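Amadi Finger Set for the Firkero Two-Arm Cell

Replacement gripper fingers for wrist-camera grippers, sold in pairs. Each finger is printed in black with a rounded tip and mounts to the gripper base with screws. Layer lines are left unsanded.
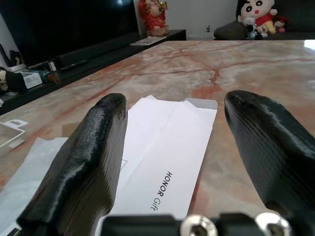
When should the fingers be replaced?
Inspect them every 50 hours and replace both when either tip shows a split between layers.

Fitting: park the arm, remove power, back out the base screws and swap the pair. Run 10 open-close cycles before loading. Check that the gripper cable has slack through full wrist rotation.
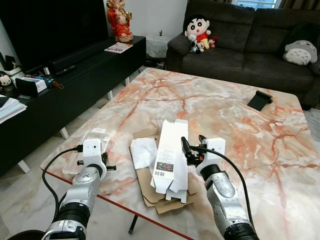 Two-arm cell at a coffee table with flattened packaging.

After fitting, rerun the Pretum head camera check. Objects at the edge of the workspace should be included, as tip offset errors are largest there.
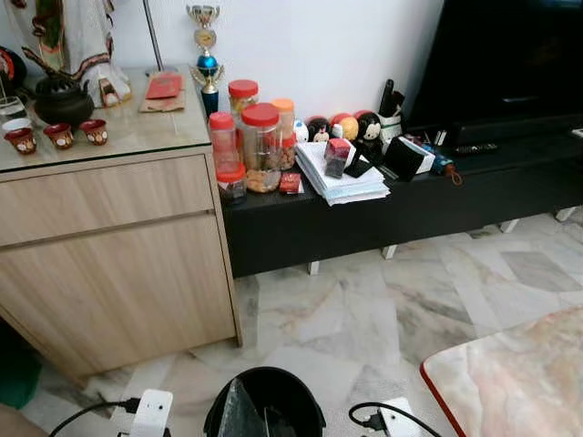
Reading time: 2 min

Care: wipe the fingers with a dry cloth. Do not use solvent. Retighten the base screws after the first 200 cycles. Service notes by Alžběta Jireš, Gruvport.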